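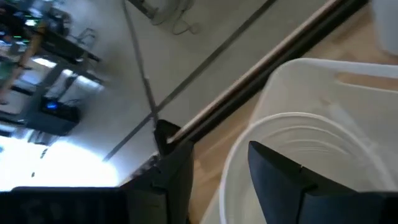 Wrist cam view, gripper fingers open over the round tub

pranab_s
Comparing the Plisby fingers with the Undden set on the same arm. The tips stay in view with the Plisby, but the right one covers a lot of the tub. 100 picks each so far. Camera mount unchanged.

kvincze
Tilt the camera a few degrees. The fingers are fine.

aurel.st
Disagree. That taper gets thick fast. I went to narrower ones in December and kept the mount where it was.

kvincze
Narrower ones flex on anything heavy.

pranab_s
Tubs are light. I'll run the Undden set Friday, same exposure, and post both logs.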